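Can a Robot Fold Your T-Shirt? A Kid's Guide to the Famstead Laundry Helper

Hello again, curious people! Last month I asked you to send me the job you would most like to hand over to a robot. I thought homework would win by a mile. Nope! Folding the washing came first, with 67 votes, and feeding the cat came a long way behind (which is good news for cats, I think).

So this time I'm looking at a service called Famstead. It's made by a company called Guduvura, and it's meant for places with mountains of washing, like swimming clubs, school camps and big hotels. You can't buy one for your bedroom yet. Sorry!

What do you get?

Famstead comes as a kit with a helper. The kit is two robot arms, a stand to bolt them to and a computer that tells the arms what to do. The helper is a real live grown-up who visits for the first few weeks and teaches the arms about your washing. After that, the arms are supposed to do more and more by themselves.

It costs 900 dollars a month to rent. That's a LOT of pocket money, but a camp that washes hundreds of towels might think it's worth it.

Why is folding so hard?

Try something for me. Pick up a wooden block, put it down, and pick it up again. It's the same shape every single time, isn't it? Robots love that. Factory robots have been picking up hard things like car doors for years and years.

Now grab a T-shirt off the floor. Where's the collar? Is it inside out? Is one sleeve hiding inside the other? Drop it and pick it up again and it's a brand new shape. There are more ways for a T-shirt to land than you could ever draw, and the robot has to cope with whichever one it gets.

You also have something the arms don't have, and that's your amazing fingertips. You can feel if you're holding one layer of cloth or two without even looking. Most robot grippers are more like a pair of kitchen tongs. Put on some thick oven mitts, pick up two wooden spoons and try to fold a sock with them. I tried it and I was terrible!

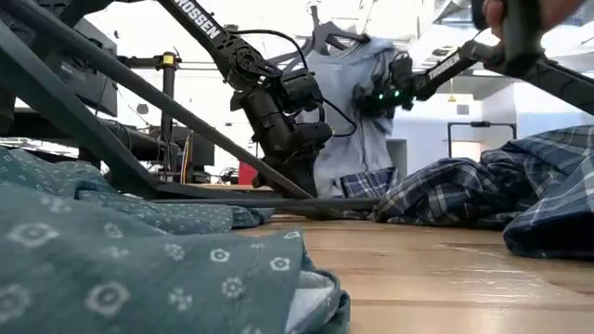 Teaching is the part of Famstead I like best, because the robot learns a bit like you learn to swing a cricket bat with someone's hands over yours. The teacher holds a set of handles, and when the teacher moves, the arms move too. This is called teleoperation, a big word that means "working something from far away", even if far away is only the other side of the table. Look near the top and you'll spot fingers wrapped around a dark handle. Down below, the two black arms have a pale blue T-shirt held up between them, and one gripper has hold of it by the shoulder. I think shoulders are a smart place to grab. Hold a shirt up that way at home and the rest of it hangs down nicely all on its own.

While all this goes on, the computer is remembering. It saves how the arms moved and what the cloth looked like at the same moment. One go isn't enough, of course. Guduvura told me its teachers do 205 practice folds for each new kind of clothing before the arms get a turn alone. And the practice clothes need to be a real mix — plain ones, patterned ones, big ones, tiny ones — or the robot might only ever be good at one shirt.

So, is it any good?

I spent a morning with a Famstead kit at a laundry called Ramska, and here's what I thought.

Towels were great. The arms laid them flat, folded them in half and in half again, and the pile was much straighter than mine. T-shirts were pretty good but SLOW. One of them took 45 seconds, and I reckon you could beat that easily. Hoodies were a disaster! The hood kept flopping over, and one arm ended up folding it into a sort of lumpy parcel. I laughed so much I had to sit down.

I also liked the big stop button. If anyone puts a hand where it shouldn't be, you thump the button and both arms freeze. Grown-ups at Ramska have to stay nearby the whole time the kit is running, and kids have to stand behind a yellow line. I did too.

There's another folding kit called the Alarcón, which only does towels but does them faster. If I ran a swimming pool I'd probably choose that one. For a camp with all sorts of clothes in the basket, I'd go with Famstead and fold the hoodies myself.

Your turn

Find a friend and one T-shirt. You are the robot, so shut your eyes and make your hands into tongs. Your friend is the teacher and is only allowed to say left, right, up, down, open and close. See if you can get that shirt folded, then swap over. Write and tell me how it went, and send in a drawing of your lumpiest parcel!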